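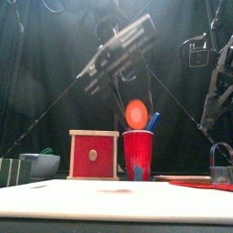

Ticket 436
Subject: Left gripper lets go early since the finger swap
Opened by: Arnout Bakker
Site: Plosonstead, bench cell
Status: Open, waiting on parts

Hello all, and thanks in advance for reading. I know my tickets run long, but I would sooner put it all in one place than have you chase me for it later.

As you may remember, we are trying out two sets of fingers on the two-arm cell. The Ketilsson set came with the arms, and the Paltis set is the one Stakum sent us in May. The plan was to run the same pick-and-place list with each set and see which one we want to live with. The Ketilsson run went fine. With the Paltis fingers on, the left gripper has started opening before the arm reaches the release point. The right one, with the same fingers and the same settings, behaves itself very nicely.

It shows up most on thin or smooth things. Flat discs are the worst by far. Anything with a handle you can close the jaws around properly is usually all right.

What I have tried so far:

Restarted the controller. No change, but I felt better for having done it.

Ran the jaw homing routine twice on the left side. The closed position now reads 2 counts higher than it did with the old fingers. I don't know if that matters. It may just be the new pads.

Took the fingers off, wiped the mounting faces, put them back and tightened the screws in the order the sheet gives (inner pair first). The early release still happened, though I had a good twenty minutes of hope in between.

Swapped the finger pairs between left and right. The fault stayed on the left, so I am fairly sure the fingers themselves are innocent, and I owe Stakum an apology for the slightly grumpy email I sent before lunch.

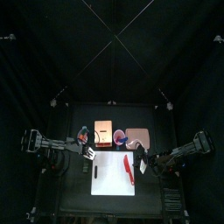 After the swap I went back to the kitchen list, which has the spoon, the knife and the bowl in it, and went through it slowly with the log open. The controller throws warning 113 on the left side just before each early release. The manual says only "grip current below hold threshold," and then sends you to a page about cable routing. So I looked over the cable on that side as well as I could without taking the arm off its base, and found nothing pinched or rubbed. I did not open the connector, as I wasn't sure whether that would upset the warranty.

Reply from Stakum support, 2:40 pm

Hi Arnout, no apology needed, we have had grumpier! Warning 113 together with a shifted closed position makes us think the left side is still using the hold value saved for the old fingers. Could you read parameter 902 on both sides and send us the numbers? Please leave the connector closed for now.

Arnout Bakker, 3:25 pm

Well, you were right to ask. The two sides do not match, and the left one is still on the value from the Ketilsson run. I must have saved the right side and then gone off to answer the phone. I have copied the value across and done the kitchen list again. The early releases are much rarer, but I still got one on a disc, with the same warning, so I don't want to close this yet.

Stakum support, 3:50 pm

Good progress. We will post you a replacement lead for the left gripper so you can rule that out. Until it comes, please keep the discs off the left arm and carry on with the rest.

Arnout Bakker, 4:05 pm

Will do, and thank you both for being so patient with me. I'll move the discs over to the right arm and keep the logs from both sides. I will write again once the lead is in.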